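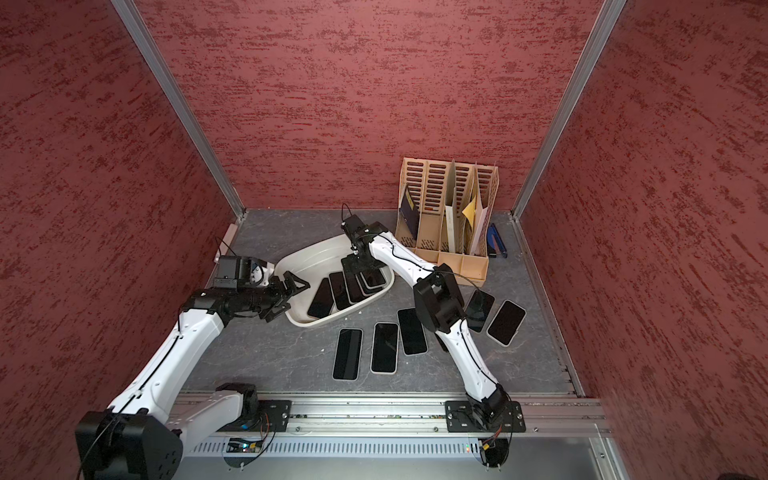

Edthorpe Robotics Laboratory > Posts > Talavera data collection

1/ Purpose
The Laboratory has opened a new phase of the Talavera project. Its aim is to gather 1,000 examples of two robot arms handling smartphones with a shared tray. The examples will be used to train the Kesent learning system.

2/ Method
Each example is one complete attempt, guided by a trained operator. Joint positions and camera views are recorded together. Attempts that include a slip and a recovery are kept and labeled as such.

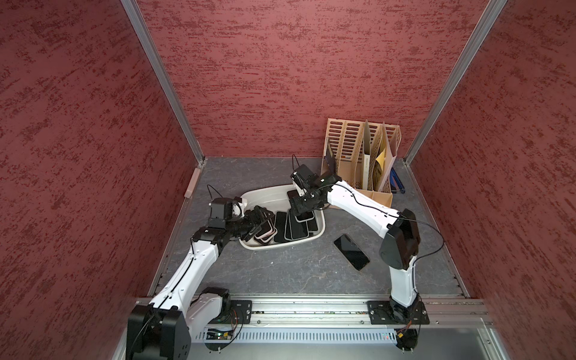
3/ Variety
Operators are asked to change the starting layout between attempts. Phones may be piled in the tray, stood on edge, or laid out on the gray floor. A system trained on a single layout tends to fail when a phone is turned or partly covered by another.

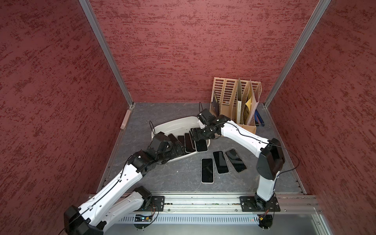 How long is a recording session?
Sessions are limited to 60 minutes, and an operator may complete no more than 4 in one day.

4/ Review
A second operator checks every recording before it enters the set. Files with missing camera views or incorrect labels are returned for correction. The original file is retained. 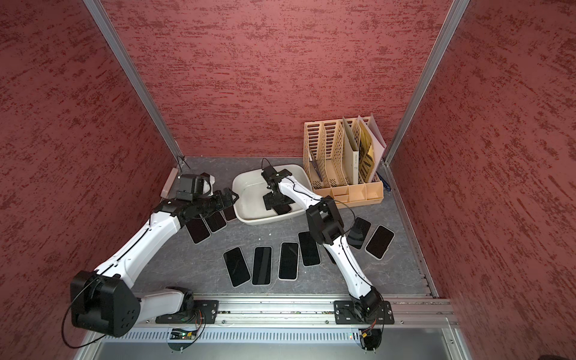
Posted by the Edthorpe Robotics Laboratory, Data Office
Aug 30, 2025

5/ Access
Partner groups at Prulengate will receive the reviewed set first. The labeling guide issued in July remains in force. Requests for the guide should be sent to the Data Office and should state the intended use.

Posts | Projects | Data | Staff

Contact the Data Office | © Edthorpe Robotics Laboratory | Back to top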